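Last updated September 2019

## Setting out a peg board

A peg board with matching holes and slots is easy to use and easy to set out badly. These steps are for a plain board with loose pegs, cylinders and discs.

1. Clear the table and wipe it down. A dark tabletop works well under a white board - the edges are easy to see.
2. Turn the board lengthwise, with one short end facing the person who will use it. On a wide board you end up leaning across to reach the far corners.
3. Take every piece out and sort by shape. Pegs go in one group, cylinders in another, discs in a third.
4. Check each piece in its own hole before you start. It should drop in without pushing. If it sticks, look for grit in the hole and try again.
5. Put the pieces back where you want them for the first round. For beginners I leave most of them in place and take out 3.

Discs are the hardest to pick up because there is so little edge to hold. Come at them from above with the fingers spread, then close in on the rim. Pegs that stand upright can be pinched near the top.

If you time the rounds, stop the clock when the last piece is seated and the hand is off it. Do 6 rounds, write the times down, and change the layout before the next person sits down.

- Carter Petrenko, Pesville
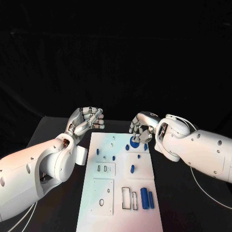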